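"A Bin Should Be Boring": A Conversation with Apostolos Nikolaidis
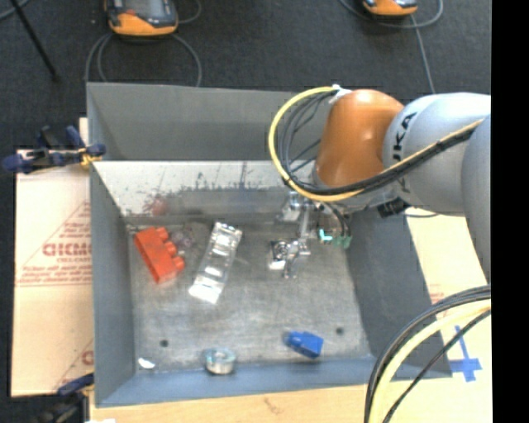
Worn metal on the floor of a large grey bin, with its many fine scratches.

Apostolos Nikolaidis came to our meeting with a small notebook and a bag of apricots. He put both on the table and asked me to take the apricots first. "They are from the second week," he said. "The first week they look nice and taste of water."

He has worked with fruit for most of his life, and now he manages the packing and storage at Christodoulou, a family company outside the town of Skositz. It buys from 144 growers. Many of them have only a few rows of trees behind the house, and they bring the fruit themselves, in the early morning, in whatever vehicle they have. I wanted to ask him about the thing that he is known for in our region, his strong opinions about containers.

"People think the fruit is damaged on the tree, by hail or by birds," he told me. "Yes, it happens. But when I started to write down the damage, most of it came after the picking. The fruit falls from the hand into the bucket, from the bucket into the crate, from the crate into the bin. Every time it falls a little. An apricot remembers this."

I asked him when he started to write it down. He opened the notebook, but it was not the right one, so he told me from memory. It was his third summer at the company. A buyer had sent back 159 crates in one delivery, with a letter of only two lines. The owner was angry with the driver, the driver was angry with the road, and Apostolos went to the yard and looked at the crates for the whole evening.

"The edges," he said. "They were old crates and the edges were open, like small teeth. We had bought them used. They were cheap and we were proud of this."

After that he was allowed to replace them, but slowly. The first order was for 100 plastic crates from a maker called Flenby. The growers did not like them. They said the crates slipped on the truck and the handles were made for children. One man continued to bring his fruit in wooden boxes which his father had made, and Apostolos accepted it. I was surprised, and I asked why he made this exception.

"Because his boxes were better than mine," he answered. "He sanded them every winter. I went to his house to see how he does it. He had paper in the bottom, two sheets, and he changed the paper when it was wet. So I began to tell the others about paper, and I stopped telling them about Flenby."

We spoke for a long time about surfaces. Before this conversation I did not know that a person can speak for a long time about surfaces. He prefers a smooth wall and a shallow depth. For apricots he does not want more than three layers. For apples he is more relaxed, and for plums it depends on the kind. Metal he likes for washing and for the fruit that goes to juice, and he does not like it for anything that will be sold by its looks.

"Metal is honest, you can clean it well," he said. "But it is hard, and in August it is hot. If a bin stands in the sun until noon, you can burn your arm on it. Then somebody puts apricots inside and goes to lunch."

His rule for the yard is that no container stands empty in the sun after nine in the morning. There is a roof for this purpose, built along the north wall. It was the largest thing he ever asked the company to pay for, and he had to ask for it in two different years. When I wanted to know the price, he laughed and said only that it was more than his car.

He also keeps a washing book. In it the workers write when each container was washed, and with what kind of brush. Last season the book had 2,718 lines. He reads it in winter. I thought this was a joke, but he explained that he looks for the weeks when the lines become few. "If they are few, the people were tired. Then I know which week needs one more pair of hands next year."

Bimo, a small jam kitchen in Skositz, takes the fruit which is too soft for the shops. In the past this fruit was thrown to the pigs. Apostolos is pleased with the arrangement, but he does not want it to grow. "If the jam kitchen is very happy, I am doing my work badly," he said. He does eat the jam, he added, and the one with plum and a little pepper is good.

Near the end I asked what advice he has for people who have only two or three trees in the garden. He thought about it and ate one more apricot.

"Pick in the morning, when the fruit is cool. Use a bucket with a cloth in it, an old towel is fine. Do not fill it. Everybody fills it, because they do not want to walk two times. Walk two times." He also recommends cutting the fingernails, and he showed me his own.

He does not plan to retire soon, although his knees ask him about it. This winter he wants to try a softer lining for the big bins, something that can be washed with hot water and does not keep the smell. He has tested two materials already. One of them turned yellow after a month, and the other is lying in his kitchen at home under a bowl of lemons.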